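Betmont Returners Scheme – progress report to the Bravadby Fund, December 14, 2025

You asked for two pages on how working parents are getting on. 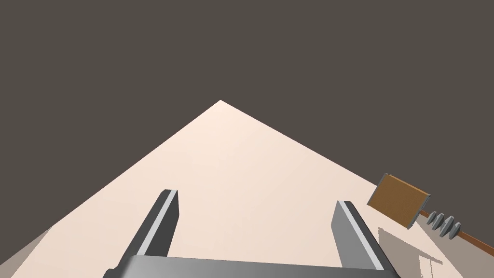

We have had 166 sign-ups since September, against a target of 100, and 40 of them are back in paid work. Most wanted part-time hours. Most were offered full-time hours described as flexible – meaning they could choose which evening to miss bath time.

Of your grant, 3,000 pounds is unspent. We would like to move it to childcare during interviews, if you agree.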